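So I finally caved and tried the overnight hair oil thing. My cousin Tala has been on at me about it since November, and she has the kind of hair that strangers stop her about in the grocery store, so at some point I had to quit arguing.

The one she uses is from Temau, and it costs more than I usually spend on my whole head in a season. I got the small bottle. You're supposed to warm 7 drops between your palms, work it into the ends, braid loosely and go to sleep. I used way more than that the first night (I have a LOT of hair, okay) and woke up looking like I'd been deep fried. Two rounds of shampoo and my roots were still flat at lunchtime.

Second try went much better! I stuck to the drops, kept it off my scalp completely, and wore the old satin bonnet Nadine gave me two birthdays ago. My ends felt soft in a way they haven't since I bleached them, and the frizz at the back of my neck calmed down for most of the day. 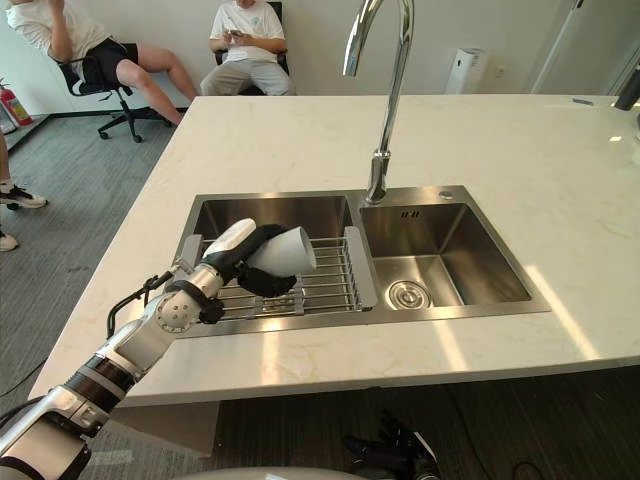 The smell is another story. It's rosemary plus something sort of like cough drops, and it's strong enough that I now sleep facing the wall. Tala says you stop noticing after a week. I'm on night 20 and I still notice.

Would I buy the big bottle? Probably, if it goes on sale. I also want to try the Mirkon one, which is lighter and supposedly has no scent at all, so if any of you have used it on bleached hair please tell me how it went before I spend more money. Also still looking for a decent silk scrunchie that doesn't slide out by midnight!

Contact | © Bianca Stanciu, all rights reserved | Back to top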